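Home About Recipes The Garden Archive Contact

Ten years of the kitchen diary

I worked it out on the back of an envelope while the kettle was on, and then I worked it out again because I didn't believe it. Ten years of writing down what we had for tea comes to 3,653 entries, once you've allowed for the leap years, and there isn't a single gap. There are some very poor ones, mind you. "Toast" appears more often than I would like, and there's a whole fortnight one February when we all had colds and the entry just says "soup, same".

I started it because I'd bought a desk diary in the January sales and had nothing to put in it. My job didn't need one and my social life certainly didn't, so I wrote down the sausages. Then the next night I wrote down the fish pie, and by the end of the month it had become one of those things, like checking the back door, that I couldn't go to bed without doing.

What I love about it now is how much else has crept in round the edges. I can tell you when we got the Lema cooker (first entry: "cheese on toast, to test grill", and very nice it was too) and when the old one finally gave up, with a half-done lasagne in it and people due at seven. I can see the summer I went mad for Sriwong curry paste, which the shop on the corner had started selling, and I put it in everything from prawns to, I'm sorry to say, a shepherd's pie. The family has never quite let me forget that one!

The books themselves are a funny mixture. The early ones are proper diaries with a page a day, far too much room for "omelette", and after that I moved on to Brusier notebooks, the ones with the soft grey covers and 300 pages, which lie flat on the worktop. I've only lost 2 pages in all that time, both to gravy, and I copied them out again from memory the next morning before breakfast.
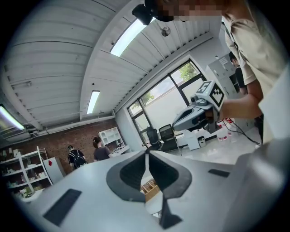 I do get asked whether I ever look anything up, and the answer is yes, all the time. If I can't think what to cook I go and see what we were eating in the same week five years ago, and nine times out of ten there's something I'd clean forgotten. Last July it was a cold pea soup with mint, which I must have made every week one summer and then never again. It was lovely, and I've no idea why I stopped. I've pencilled it in for this year too, although I may go easier on the mint.

The one thing I wish I'd done is write down more about how I made things. "Chicken, the nice way" is no help to anybody, least of all me, and I've spent three separate evenings trying to get back to it. Lemon was involved, I'm fairly sure, and possibly a spoonful of mustard. If I ever crack it I'll put it up on the recipes page.

Tonight is leek and potato bake, and there's a new notebook waiting in the drawer for when this one runs out.

Recent posts
The pea soup, as promised
A weekend in Oluvari with too many jumpers
What to do with a glut of runner beans
In praise of the second-best saucepan
Marmalade, batch three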